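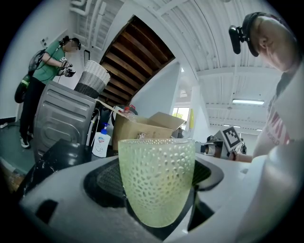 Ukix hand-held grippers in gray and black, with a pale green drinking glass at the gray unit.

Ukix Hand-Held Gripper Kit: Frequently Asked Questions

Mavel offers the Ukix kit for purchase and for short-term loan to universities, training centers and companies. The answers on this page apply to both arrangements unless otherwise stated. Last reviewed Sunday, September 23, 2018.

GENERAL

What is the Ukix kit used for?
The kit records how a person picks up, carries and sets down ordinary objects. An operator holds the gripper and performs a task by hand. The camera on the gripper records the work from the point of view that a robot arm with the same fingers would have. The recordings may then be used to train or test robot software.

Is a robot arm required?
No. Recording is carried out entirely by hand. Institutions that wish to play back or test their results on an arm must supply the arm themselves. A mounting plate may be ordered separately.

Who may operate the gripper?
Any adult who has completed the introductory session. The session lasts 20 minutes and covers grip, trigger use, head camera fitting and the start and stop procedure. Previous experience with robots is not expected.

What is supplied with the standard kit?
The standard kit contains the gripper with its camera, one head-mounted camera with strap, a carrying backpack, cables, a marker card with stand, and a printed guide. Gripper shells are offered in light gray and black. The two versions are identical in weight and function, and the color should be stated on the order form.

May more than one person record in the same room?
Yes. Each operator requires a separate gripper and a separate head-mounted camera. In the photograph at the top of this page, one person holds a black gripper with both hands while a hand reaching in from the right extends toward the marker card. Operators should agree on their working areas before recording begins.

PREPARING A ROOM

Does the work have to be done in a laboratory?
No. Homes, offices, utility rooms and workshops are all acceptable, and many customers prefer them. Everyday items may remain in place. The washing machine, laundry basket, hand soap and open cardboard box in our photograph are typical of the surroundings in which the kit is used.

What lighting is needed?
Normal indoor lighting is sufficient. Daylight from a window may be combined with ceiling lights. Direct sun on the marker card should be avoided, and blinds should be left in one position for the whole of a recording.

Where should the marker card be placed?
The card should stand where the gripper camera can see it at the start of each recording. It may be tilted on its stand. It must not be bent, laminated with a glossy film or replaced with a copy printed at a different size. Replacement cards are available from Mavel at no charge to registered customers.

How should cables be arranged?
Cables from the head camera should be routed over the shoulder and into the backpack. Loose cable should be secured with the straps provided. Floor cables belonging to the building should be moved clear of the walking area.

HANDLING OBJECTS

Which objects are suitable?
The fingers open far enough for most cups, bottles, small boxes and hand tools. A list of tested items is given in the printed guide. Objects heavier than the limit marked on the gripper must not be lifted.

Can the kit be used with glassware?
Yes, with care. Glasses with a raised pattern are generally easier to hold than smooth ones, and a glass that widens toward the rim should be taken below the widest point. Operators should practice with an empty plastic cup first. Mavel does not accept responsibility for broken items.

Will clear or tinted objects record properly?
They will record, but software may have difficulty finding their edges. We advise 3 practice recordings of any clear object before a full session is planned.

Why does the picture from the gripper look curved?
The gripper camera has a very wide lens. Straight lines bend outward and the corners are dark. Correction files are provided for customers whose software requires a flat picture. The original recordings should always be kept.

Part of the gripper is visible in every recording. Can it be removed?
The shell and fingers are meant to be visible, as the software uses them for reference. Masking is possible in the Trurkar viewer, but it affects only the exported copy.

PRIVACY

Are faces recorded?
They may be, whenever other people are in view. The Trurkar viewer includes a face-blurring step, which is switched on when the software is first installed. Customers remain responsible for checking the result before recordings are shared.

Must visitors be informed?
Yes. The loan agreement requires a notice at each entrance to the room while recording is in progress. A notice suitable for printing is included with the guide.

Does Mavel keep copies of recordings?
No copies are kept unless the customer sends files to the support desk. Files sent for support are deleted when the request is closed.

LOANS, ORDERS AND REPAIR

How long is the loan period?
The standard loan is 7 days, counted from the day of delivery. Extensions depend on other bookings and should be requested before the period ends. The loan calendar for November will open once current bookings have been confirmed.

How many kits may be borrowed at once?
An institution may borrow up to three kits under one agreement. Larger projects are asked to contact the Paiva office, where a separate schedule can be arranged.

What should be done if a finger becomes loose?
Stop recording and tighten the screw at the base of the finger with the key supplied. If the finger remains loose, the unit should be returned for repair. Customers should not open the shell.

How should the gripper be cleaned?
Wipe the shell with a soft, slightly damp cloth. The lens should be cleaned only with the dry cloth found in the backpack pocket. Sprays and solvents must not be used.

Where can further questions be sent?
Questions may be submitted through the contact form on the Mavel website. Please include the serial number printed inside the carrying backpack.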